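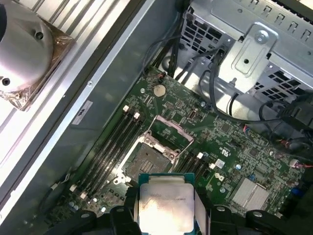 읽는 시간 3분

동아리에서 로봇팔로 CPU 끼우기를 해 보겠다고 했을 때 다들 나사 조이기부터 하자고 말렸어요. 근데 저는 이게 더 재밌어 보였거든요! 그래서 저희 조(저랑 Iolo, Nerys 이렇게요)가 한 학기 내내 붙잡고 있었고, 이번 글은 같은 과제를 이어받을 다음 기수를 위한 정리입니다. 목표 자세부터 말하면, 소켓 로드 플레이트는 뒤로 젖혀서 완전히 열어 두고, 왼쪽 손가락과 오른쪽 손가락 사이에 CPU를 물린 다음 소켓 바로 앞쪽에서 한 번 멈추는 거예요. 저희는 이 자세를 '대기점'이라고 불렀고, 밑에서 계속 나오니까 기억해 두세요.

준비물

- 버려도 되는 메인보드랑 CPU (꼭 서로 맞는 세트로!)
- 케이스째로 고정할 클램프
- 접지 손목띠, 접지 매트
- 그리퍼용 고무 패드 여분
- 손목 카메라가 켜지는지 미리 확인한 로봇팔

저희는 Geduslow에서 나온 중고 본체를 썼어요. 보드만 꺼내서 하면 훨씬 쉬운데, Stidstead 대회 규정이 케이스 안에서 조립하는 거라 처음부터 케이스째로 연습했습니다. 이건 진짜 추천해요. 보드만 놓고 연습한 조는 나중에 팔꿈치 각도를 전부 다시 잡았어요 ㅠㅠ

1. 본체 고정하기

케이스를 눕혀서 클램프로 잡아 주세요. 손으로 밀었을 때 조금이라도 움직이면 다시 조입니다. 쿨러는 미리 떼서 케이스 바깥에 두고, 케이블은 팔이 지나갈 길에서 최대한 치워 두세요. 저는 케이블 정리를 대충 했다가 손목에 걸려서 비상정지를 눌렀던 적이 있어요. 케이블 타이 하나면 될 일을...

2. 소켓 열기

레버를 풀고 로드 플레이트를 끝까지 젖힙니다. 여기는 사람이 손으로 해요. 로봇한테 시켜 보고 싶은 마음은 이해하지만 나중에 합시다. 열고 나면 핀 쪽은 절대 만지지 마세요. 먼지가 보여도 손가락이나 면봉은 안 되고, 조교님을 부르세요. Benito Gallardo 조교님이 핀 휘는 걸 제일 싫어하십니다.

3. CPU 물리기

트레이에 올려 둔 CPU를 그리퍼로 옆면만 잡습니다. 힘 설정이 제일 까다로웠는데, 저희 프로그램(이름이 Nomov예요, 뜻은 없어요)에서 그립 값을 96으로 시작했다가 CPU가 살짝 틀어져서 74까지 내렸어요. 이 숫자는 저희 그리퍼 기준이니까 그대로 베끼지 말고, 높은 값보다 낮은 값에서 올려 가며 찾는 걸 권합니다. 저희는 반대로 해서 고생했어요.

물린 다음에는 방향 표시를 꼭 보세요. CPU 모서리의 삼각형이랑 소켓 쪽 표시가 같은 모서리에 와야 합니다. 카메라로 잘 안 보이면 트레이에 놓을 때부터 방향을 맞춰 두면 돼요.

4. 대기점에서 확인

대기점까지 왔으면 일단 멈추고 손목 카메라 화면을 봅니다. 소켓 테두리와 CPU 변이 나란한지, 젖혀 둔 플레이트에 손가락이 닿을 것 같지는 않은지, 메모리 슬롯 걸쇠 쪽으로 손가락이 너무 붙지 않았는지요. 하나라도 애매하면 뒤로 빼고 다시 접근하세요. 저는 "에이 괜찮겠지" 하고 내려갔다가 걸쇠를 건드린 적이 있습니다. (다행히 안 부러졌어요!)

화면에서 CPU가 소켓보다 훨씬 크게 보이는데, CPU가 카메라에 더 가까워서 그런 거니까 놀라지 마세요. 저는 처음에 규격을 잘못 가져온 줄 알고 상자를 다시 뒤졌어요.

5. 내려놓기

속도를 제일 느린 단계로 바꾸고 수직으로만 내립니다. 옆으로 움직이는 보정은 소켓 위에 충분히 떠 있을 때 끝내 두세요. 닿는 느낌이 오면(힘 센서 그래프가 톡 튀어요) 더 누르지 말고 손가락을 벌립니다. CPU는 눌러서 끼우는 게 아니고 얹는 거예요. 손가락을 벌릴 때 양쪽이 동시에 안 벌어지면 CPU가 끌려가니까, 빈손으로 벌리는 동작을 먼저 몇 번 돌려 보세요.

6. 마무리

팔을 완전히 뺀 뒤에 눈으로 확인하고, 평평하게 앉았으면 손으로 플레이트를 닫습니다. 비스듬하면 닫지 말고 다시 들어 올려요. 이때는 로봇 말고 사람 손이 낫습니다.

자주 막히는 곳

CPU가 잡은 상태에서 기울어요: 고무 패드가 닳았을 가능성이 커요. 양쪽을 같이 갈아 주세요. 한쪽만 갈면 두께가 달라져서 더 기웁니다.

화면이 번쩍거려서 윤곽이 안 잡혀요: CPU 윗면이 금속이라 조명을 그대로 반사해요. 천장등 하나를 끄거나 조명에 종이를 한 장 붙여 보세요. Nerys가 기름종이를 붙였는데 그게 제일 잘 됐어요.

어제 되던 좌표가 오늘 안 돼요: 본체가 밀린 거예요. 1번으로 돌아가세요...

코드는 동아리 공유 폴더의 Kaewsai 폴더 안에 넣어 뒀고, 설정 파일은 2개인데 이름에 'slow'가 붙은 걸로 시작하면 됩니다. 메모리 꽂기 편은 Iolo가 쓰고 있으니 재촉은 그쪽으로 해 주세요!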